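Folding on the bed vs folding on a table
Home and Laundry > Washing, drying, folding
Started by pegbasket54, July

pegbasket54 wrote:
I've always folded on the bed because it's the biggest flat thing in the house. My sister-in-law says that's why my piles lean and I should be using the kitchen table. We have a small table and it usually has stuff on it. Does anyone else fold on the bed, and do you do the dark things first or leave them to the end? I lay the dark ones out flat and throw anything fiddly off to the side until I'm ready for it.

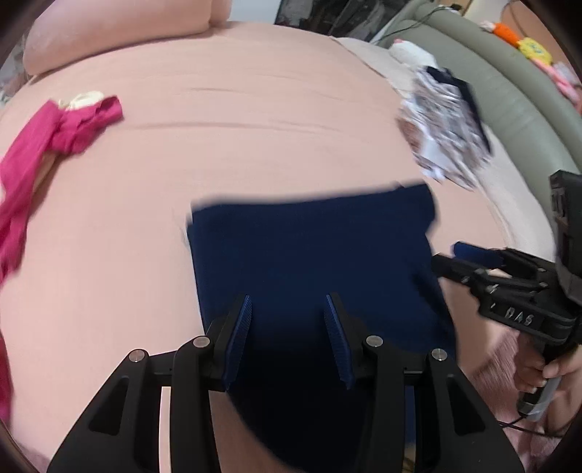
Navy one flat on the pink sheet, magenta one waiting its turn.

Nothing special about the sheet, it's just what was on the bed.

mostyn_mum replied:
Bed, always. Fitted sheet pulled tight first or everything sinks. I do darks last so the lint from the towels is already off my hands.

ironbark_lane replied:
Table. A mattress gives under your hands and you can't press a proper crease into anything. I used the bed for years and had to refold half of it when it went in the drawer. I got a Cindport folding board for $80 and haven't gone back.

pegbasket54 replied:
$80 for a board seems like a lot. Is it hinged?

ironbark_lane replied:
Hinged in two places. It's made for shirts. You can get cheaper ones but the hinges on my first one went within the year.

Grultotden replied:
I don't agree about creases. You're folding clothes to put away, and if you need a crease you iron it. What matters is getting the top edge straight before you do anything else. Get one edge right and smooth down from there. If the bottom is bunched you can sort that out after.
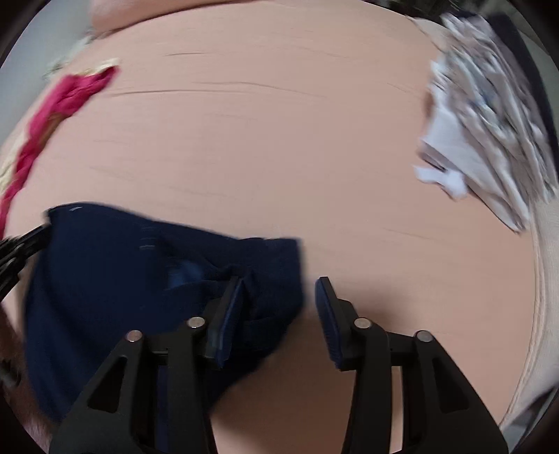

Grultotden
Moderator, Washing, drying, folding

Same colour cloth, top fold close to straight and the rest still rumpled. I'd leave the top alone at this stage and work on the bunched bit, pulling it out toward you with the flat of your hand. If you lift the whole thing and shake it you lose the edge and have to start again. Works the same on a bed or a table.

ironbark_lane replied:
I'd shake it. Takes two seconds and you get the folds out of the middle as well. Smoothing just pushes them around.

Grultotden replied:
On a towel, yes. On thin stuff I find it comes down crooked. We can disagree on that one.

nernivik_north replied:
Our place in Nernivik has no room for a bigger table so it's the bed or the floor. My back decides it more than anything. Our bed is 54 cm high with the mattress and I'm tall, so I kneel on a cushion beside it. Standing and bending over a full load was giving me grief by the end.

mostyn_mum replied:
Kneeling is a good idea, I'm going to try that. What do people do with things that have lace trim? Mine catches on everything in the basket.

nernivik_north replied:
Turn the lace to the inside and fold it last so it sits on top of the pile. Mesh bag in the wash too.

pegbasket54 replied:
Thanks all. I'm staying with the bed for now but I'll do the top edge first and see if the piles behave. Will look at the boards when there's a sale on.

ironbark_lane replied:
Fair enough. Measure your shelves before you buy one, they come in different widths.

411 views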